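Huile dure Rind pour plateaux et tables en bois – bidon 2 litres

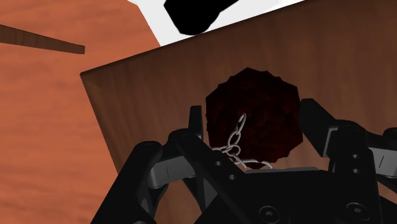 Finition mate, entretien facile, tient bien aux taches de café et de vin. Convient chêne, hêtre, noyer, frêne. Pas pour le teck ni les bois gras, voir plutôt la Flenau extérieur.

Application : poncer grain 120 puis 180, dépoussiérer. Première couche au chiffon ou au pad, bien tirer, essuyer l'excédent au bout d'un quart d'heure. Deuxième couche le lendemain. Éviter l'eau pendant 8 jours, les plats chauds aussi.

Contenance : 2 litres
Teinte : incolore, fonce légèrement le bois à l'application
Odeur : agrumes, disparait vite si on aère
Nettoyage des outils : essence de térébenthine ou diluant Rind

Attention aux chiffons imbibés – risque d'auto-inflammation. Les faire sécher à plat dehors ou les noyer dans un seau d'eau avant de jeter. Vraiment.

Livraison depuis notre dépôt d'Arnilmont. Offerte dès 200 euros de commande. Retrait sur place possible, sonner côté cour. Le petit format reviens en stock le 7 juin, pas de réservation par téléphone svp.

Pour les plateaux déja vernis : décaper d'abord, l'huile ne pénètre pas à travers un vernis. Pour une table cirée, pareil, dégraisser à fond.

Commentaires

Natsumi Tsuchiya
Passée sur un vieux plateau de chêne, très beau rendu. Par contre j'en avais trop mis la première fois et ça collait encore au bout de deux jours, il a fallu tout reprendre au pad blanc.

Rizal Pelupessy
Compatible contact alimentaire ? C'est marqué nulle part.

Boutique
Bonjour, oui une fois sèche à coeur. On ajoute la fiche ce soir.

momo_du_garage
un peu cher mais le bidon dure. couvercle pénible à refermer

Ce site utilise des cookies pour mesurer l'audience et garder votre panier en mémoire. Accepter – Refuser – Paramétrer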